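**Jollside adds heat pump dryers to its rental list**

2024-10-17

Appliance rental firm Jollside has added a heat pump tumble dryer to its household range, with the first units going out to customers this week. The model is supplied by Dudás and replaces the vented dryer that Jollside has offered since it opened its Trukow depot.

The new dryer is ventless. Moisture is removed from the drum air at a cold coil, collected, and sent either to a tank in the upper left of the cabinet or to a drain hose, which is included. No wall opening is needed. The heat recovered at the other side of the circuit is returned to the drum, so the machine runs at a lower air temperature than a vented dryer and takes longer over a full load of cotton.

Parvaneh Sadeghi, product manager at Jollside, said the cotton cycle with a full drum takes 26 minutes longer than on the outgoing model. "Customers should plan for that. The sensor cycle ends when the load reaches the selected dryness, and small loads of shirts come out well before the time first shown on the display."

The rental agreement runs month to month after a minimum term of three months. Delivery, leveling and removal of the old appliance are included within the Trukow delivery area. Parts and labor are covered for the full term, except for damage caused by running the machine without its lint filters. There are two of these, one in the door opening and one in front of the coil. The first is cleaned after each load and the second once a month.

Existing customers with a vented dryer may keep it until it needs a major repair, or may switch at no charge from January. Jollside has 1,930 vented units in service and expects to retire them gradually. It will stock exhaust hoses and door seals for them during that period.

Edit Orbán, who manages the service workshop, said technicians have completed training on the sealed circuit. Faults in that circuit will be handled by swapping the machine. Pumps, belts, filters and door switches will be replaced in the home.

The dryer can be stacked on the Sonen front-loading washer already in the range, using a bracket fitted at delivery. Customers who rent both receive one combined bill. Orders are open by phone and at the depot counter.

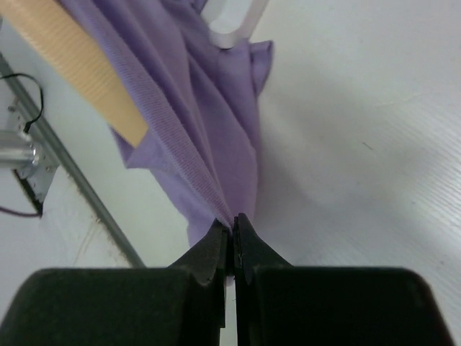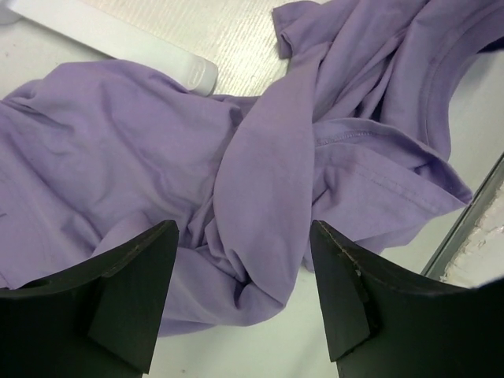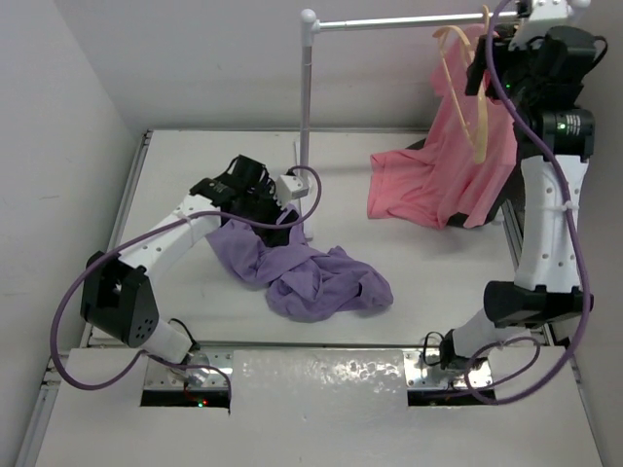
*Top and center: lavender-purple fabric. Last: white tabletop with two robot arms.*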